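The Town That Forgot to Sell Anything

Poletti has a main street, a closed bank and 1,178 people who will tell you parking is terrible. Both spaces were free in April.
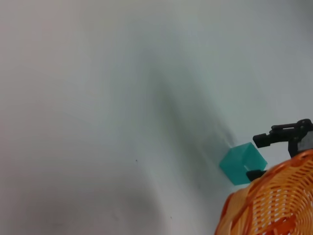 Photo: Santeri Ojala

The Bristley outlet mall opened five miles away and took the shoe store first, then the other shoe store. Rents fell, which helped the pigeons.
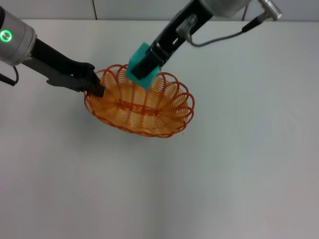

Tuominen says the mall gets blamed for what bad hours did, and that closing at 2 for lunch never won a customer.

Lunch still runs until 3:30.
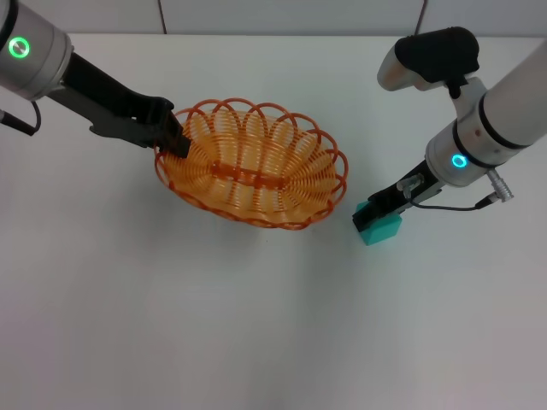
What Opened Instead

A bakery, mostly. It sells out by ten and sees no cause to bake more.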